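Home | Contents | Authors | Search | Help

Print this page | E-mail this article

4. Reset and Logging Rules for Tabletop Manipulation Cells

Femi Okafor and Zainab Onyeka

4.1 Scope

The rules in this section apply to single-arm cells in which a parallel gripper handles small rigid parts on a flat, bounded work surface. They were drafted for the Tavdale cell and later adopted, with the changes noted in 4.4, at the Plinham site. Cells with moving conveyors or shared human access are covered by the Antoniuk guideline and are not treated further.

A trial is defined as the interval between the operator's release of the start key and the controller's return to the idle state. Anything done by hand outside that interval is a reset. The distinction matters for labelling: in the first release of the log, 799 of 2000 entries had start times that fell inside a reset, and had to be relabelled before any comparison between operators could be made.

4.2 Reset conditions

The following conditions are to be met before the start key is released.

(a) All parts listed on the task sheet are within the bounded surface. Parts not listed are removed, including those that appear to lie beyond reach.

(b) Fixtures are fastened or seated as the task sheet directs. A fixture that has moved during a trial is put back to its marked position, and the event is entered in the log even where the trial was successful.

(c) Parts may touch or overlap in the camera view only if the task sheet allows it. Where overlap is allowed, the operator does not tidy the layout to improve visibility.

(d) Cables at the wrist are checked for clearance over the full range of wrist rotation. Slack is judged at the two end positions – a loop that is acceptable at mid-range may snag at either end.

Condition (c) drew the most comment during review. Several operators had formed the habit of turning parts toward the camera, and the resulting layouts were easier than those produced by the random placement list. Of the 1292 trials kept for analysis, 688 were recorded after the habit was corrected. The two groups are reported separately throughout this paper and should not be pooled.

4.3 Gripper approach and stop criteria

The approach speed is limited to the value on the task sheet whenever a fingertip is below the height of the tallest part. The limit applies to the lowest point of the gripper, including any finger extension, and must be recalculated when fingers are changed. A stop is recorded as protective if raised by the controller and as elective if raised by the operator. The earlier practice of recording both under one code is withdrawn. 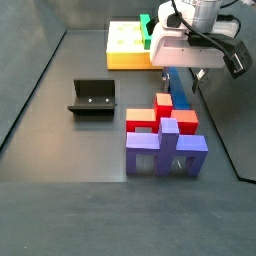 Figure 4. Work surface with coloured parts, L-shaped bracket and gripper, fixed camera view.

Following a protective stop, the arm is not driven clear under power until the operator has confirmed that no part is held between the fingers. If a part is held, it is supported by hand before the gripper is opened. The trial is then closed as incomplete. It may be repeated under a new trial number, but the original entry is kept.

4.4 Differences at Plinham

The Plinham cell uses the Drolura logging tool, which does not accept free text in the stop field. Fixture movements under 4.2(b) are therefore entered in the comment field of the next reset. Readers working with the combined log should search both fields. No other departures were approved as of March 17, 2019.

Print this page | E-mail this article

Related items
Section 3: Cell Layout and Camera Mounting
Section 5: Agreement Between Operators
Appendix B: Task Sheet Template
Antoniuk Guideline: Shared Access Cells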